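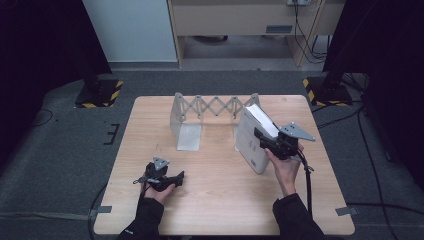 O projeto Mestik chega ao fim do segundo trimestre com resultados que eu hesitaria em apresentar como sucesso, apesar do tom das mensagens que circularam na equipa. Recordo que o financiamento da Cestell foi concedido para estudar burlas com criptomoedas que começam em aplicações de encontros e redes sociais, e para testar um sistema de aviso dirigido às vítimas antes da primeira transferência. O sistema existe. Se avisa alguém a tempo é outra conversa. Comporta-se, por agora, como a grade extensível de barras metálicas cruzadas que se vê em cima da mesa de madeira clara: estica-se bastante, tem boa figura e está cheia de losangos abertos por onde passa quem quiser.

Trabalho realizado

Recolhemos 233 relatos de pessoas que perderam dinheiro em plataformas de investimento falsas. O número parece respeitável e vai com certeza aparecer em diapositivos, mas peço cautela. Os relatos chegaram por um formulário em linha, preenchido por quem já sabia que tinha sido enganado e estava disposto a contá-lo. Quem ainda acredita que tem o dinheiro a render não preenche formulários. Quem tem vergonha também não. A amostra diz-nos alguma coisa sobre os métodos dos burlões e muito pouco sobre a dimensão do problema, e não autorizei que fosse usada para estimativas nacionais.

A Aranka Magyar concluiu a classificação dos relatos por tipo de contacto inicial. O padrão é conhecido: conversa amigável durante semanas, passagem para uma aplicação de mensagens, convite para uma plataforma com gráficos convincentes, um primeiro levantamento pequeno que corre bem e depois a exigência de uma «taxa» para libertar o saldo. A parte mais útil do trabalho dela está nos textos dessas exigências, que se repetem quase palavra por palavra entre plataformas com nomes diferentes. Há ali matéria para detecção automática. Há também o risco de os textos mudarem assim que alguém publicar a lista, e ainda não temos resposta para isso.

Protótipo de aviso

O protótipo desenvolvido com a Kováčik analisa o endereço de uma plataforma e devolve um grau de risco. Foi testado em 2 rondas, ambas com endereços escolhidos por nós. A primeira correu bem, o que era de esperar, pois os endereços vinham dos mesmos relatos que serviram para afinar as regras. Na segunda usámos endereços novos e o desempenho caiu bastante. A empresa atribui a queda à idade dos domínios – muitos tinham sido registados há poucos dias – e propõe acrescentar mais uma fonte de dados, paga. Não me oponho por princípio, mas gostaria de ver primeiro um teste com uma amostra gratuita. Já comprámos uma fonte em janeiro com os mesmos argumentos e continuo sem saber o que acrescentou.

O Bence Szalai preparou a versão do aviso para telemóvel. Funciona nos aparelhos de que dispomos. As instruções ao utilizador são, a meu ver, demasiado longas, e partem do princípio de que uma pessoa convencida de ter encontrado um parceiro e uma fortuna vai parar para ler quatro parágrafos. Pedi uma versão mais curta.

Parceria com a Flellodby

A Flellodby comprometeu-se a ceder dados anonimizados sobre transferências contestadas. Até à data recebemos uma folha de cálculo sem descrição das colunas e duas promessas de reunião. A entrega completa está agora prevista para agosto. Incluí no calendário revisto uma alternativa sem estes dados, que reduz o âmbito da análise mas permite fechar o relatório final.

Despesas e pedidos

A execução está abaixo do previsto, sobretudo em deslocações. Não vejo nisso mérito de gestão: as entrevistas presenciais estão atrasadas. Fizemos 5, todas na mesma cidade, e para as restantes pedimos uma prorrogação de até 5 semanas, sem reforço de verba.

Solicito ainda que a Cestell adie a nota de imprensa sobre o protótipo. O rascunho que recebi fala em «travar a burla antes que aconteça», e não tenho um único caso que sustente essa frase. Envio em anexo o calendário revisto e os resultados das duas rondas de teste, incluindo os endereços que o sistema classificou como seguros e não eram.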